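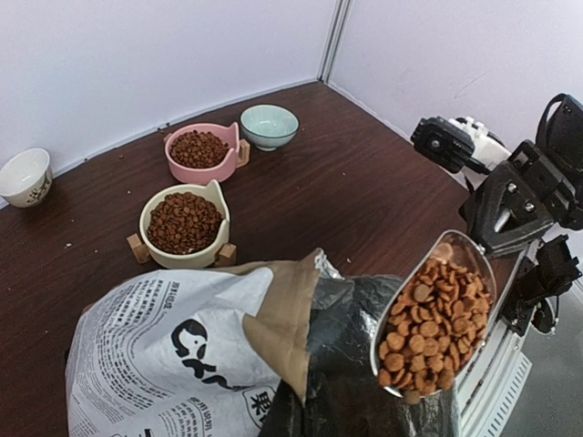 How much dry food should go into each bowl at a feeding?
The amount printed on the cat's feeding card, leveled in the scoop and given in full, with nothing added because the bowl looks small.

FEEDING DRY FOOD IN A SHARED CAT ROOM
Speaker notes, staff orientation, Vasiliu Cat Boarding
Presenter: Relu Ursu
Running time: 30 minutes, questions included

Slide 1. Welcome
Introduce yourself and give the room a moment to settle. State that the session covers dry food only. Wet food and medication are handled in the afternoon block with the Derner building staff. Ask everyone to keep the printed feeding card in front of them.

Slide 2. What we mean by a portion
Portions at Vasiliu are set by weight. The card on each door gives the daily total in grams and the amount for each meal. Use the sample card for Brostik, an adult cat on 80 grams a day, divided between morning and evening. Let the group work out the morning amount before moving on.
Remind staff that a scoop measures volume. A level scoop of one food and a level scoop of another will differ in weight, so the scoop is checked on the scale each time a new bag is opened. Record the result on the shelf label.
Pause here. New staff often ask whether a heaped scoop may be used for large cats. The answer is that the card already allows for the size of the cat.

Slide 3. Bowls
Many owners now bring raised bowls, including ceramic ones with cat ears on the rim and a wooden stand underneath. These are welcome. A filled ear-shaped bowl can look fuller or emptier than a plain one holding the same amount, and staff should not judge a meal by the height of the mound.
Points to make aloud:
Seat the bowl fully in its stand before filling it.
Set bowls back from the table edge while you are filling several at once.
Keep an empty bowl separate from a served one until the round is finished.
Any bowl with a chip or crack is taken out of use and the owner is told at pickup.

Slide 4. The bag
Food stays in its original bag. The lot number and the best-by date are printed there, and we need both if an owner reports a problem. Fold the top down, press out the air and clip it. An open bag is not left lying on the preparation table after the round — it goes back on the shelf before the first bowl is carried out.
The scoop is washed daily and dried completely. It is not stored inside the bag.
If a label is in a language you do not read, do not guess at the feeding table. Follow the card. The front desk obtains the feeding information from the owner at check-in.

Slide 5. Two cats, one room
Cats from the same household may share a room, but each has its own bowl and its own portion. Place the bowls well apart. Stay until both cats have begun to eat, and note on the card if one moves to the other's bowl.
Tell the Rorov case briefly: a shared room with 22 grams left at the evening check and no note of which cat had stopped eating. The desk could give the owner no useful answer. Ask the group what should have been written down.

Slide 6. After the meal
Weigh what is left and enter it. Leftover kibble is discarded and is never returned to the bag. Wipe the table, including the crumbs behind the bowls and along the wall, then wash the bowls in hot water with plain dish soap and rinse well. Wooden stands are wiped with a damp cloth and dried; they do not go into the sink.

Slide 7. Questions
Allow the remaining time. Questions on a particular cat's diet should be referred to the desk at extension 1801. Collect the sign-in sheet and hand out the blank cards for the practice round.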